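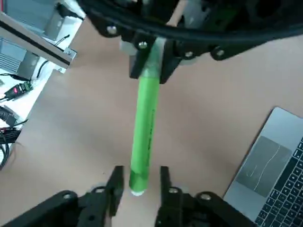
Keep every one of them, even the one by the feed store that has never worked right, came the reply when we asked readers what Arncombe should do with its police call posts. The same letter went on for two more pages, mostly in favor of the post at the river steps and a little bit against the streetlights, and it finished by asking why the town only ever talks about safety when there's a budget to pass.

It's a fair question, and I've carried it around with me for most of a month. There are nine posts in Arncombe, stretched from the bus station down to the old Brultuvton mill, and until this winter I doubt many people gave them a thought. You push, you talk, and a dispatcher at the police station answers. Then the department put out its yearly report in March, with a single line on page two saying the posts were "under review," and suddenly folks who hadn't been to a town meeting since their kids were small were standing in the hallway because the chairs had run out.

The report said the posts had been used 1121 times in the year. That sounds like a great deal of trouble for a town our size, until you read the small print and find that most of those calls were people asking when the next bus was due, or whether the station desk was open, or saying that a dog was loose on the mill road again. The department counts these as misuse. A fair number of people who live along the mill road count them as neighbors talking to the police, and would like to see more of it.

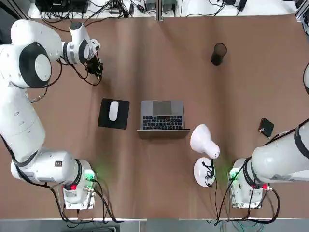
The posts themselves are plain old things, and I spent a pleasant, chilly afternoon walking from one to the next. They are taller than I remembered, painted a blue that has gone chalky on the sunny side, with a speaker grille at chin height if you happen to be my height. What you press is a little red button, much like the one on top of the white base at the left of the photo, and ours have a green light beside them too. At the bus station the light was bright and steady. At the feed store it was out, as it has been for as long as I've shopped there, and somebody had stuck a flyer for a pancake supper over the grille. I left it where it was — the supper was still a week off.

What the department would like instead is a phone service called Kesudix, which would let you send your location and a message straight to the dispatcher. I sat through a demonstration and I liked it more than I expected to. You can send a picture of a broken window or a license plate. You can type if you can't safely talk. The dispatchers, who have been patient with all of us, say it would save them a good deal of asking "and where are you now?" of people who are frightened and don't know.

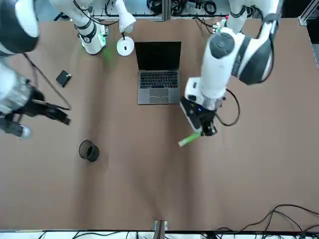

Renske Halvard
Contributing writer, Town and County
18/04/2021

The trouble is that not everybody on the mill road has a phone that will run it, and down by the river steps no phone does much of anything. I tried mine. I walked up and down holding it over my head like a woman hailing a ship, and got one bar next to the trash can.

Money comes into it, naturally. Each post costs the town $2000 a year to keep going, between the line, the electric and the repair contract with Ait Ali, the firm that put them in. Some at the meeting thought that was a scandal and some thought it was cheap, and I noticed that where a person stood on the matter had a lot to do with how far they lived from a streetlight.
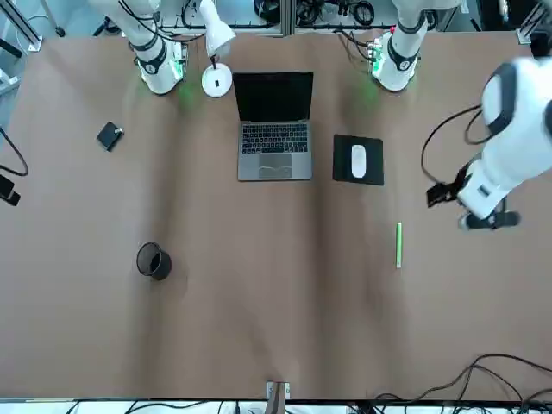 There was a middle road offered toward the end of the evening, when coats were already going on. Leave the posts where phones don't reach, take out the ones downtown, and spend the difference on an officer walking the mill road after dark. The police chief's office has said it will look at the numbers. Several people asked whether the officer would be the same one each week, so that they could get to know a face, and that got the only applause of the night.

I hope they do look. I also hope somebody goes and stands at the river steps at ten o'clock with the water high and the wind coming up off the mill — it makes a better case than I can on paper. The next hearing is at the town hall, upstairs, and comments can be left at the front desk until the day before. Bring a sweater, as the heat up there goes off early.

Contact the editors | Copyright 2021 Town and County, Arncombe | Back to top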